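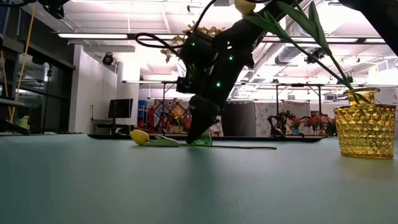 A reader from Tomard writes that her tulips always flop over the side of the vase, and she would like to know if she is doing something wrong. Not at all, dear reader! A tulip cut from the garden keeps on growing after it is picked, and it bends toward the light too, so a bunch that stood up straight at breakfast may be leaning every which way by supper.

You can help by choosing the right vase. A tall one with a narrow neck holds the stems close together, like friends squeezed onto one bench. Lay your flowers flat on the table first, so you can see how long each stem is, and then put them in one at a time — tallest in the middle, shorter ones around the outside.
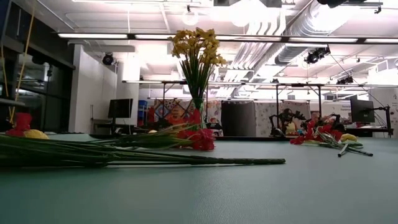

Dindstead Junior Pages, No. 23, page 952

Artificial flowers are lovely to practice with, and you can take them out and start over as often as you please. Daffodils look cheerful in a clear glass vase, where all those straight green stems show through. Red flowers next to yellow ones make each color look brighter, and a whole bunch of just one color is pretty, too. Try it both ways, and in December, when the garden is asleep, you can still have a bit of spring on your table.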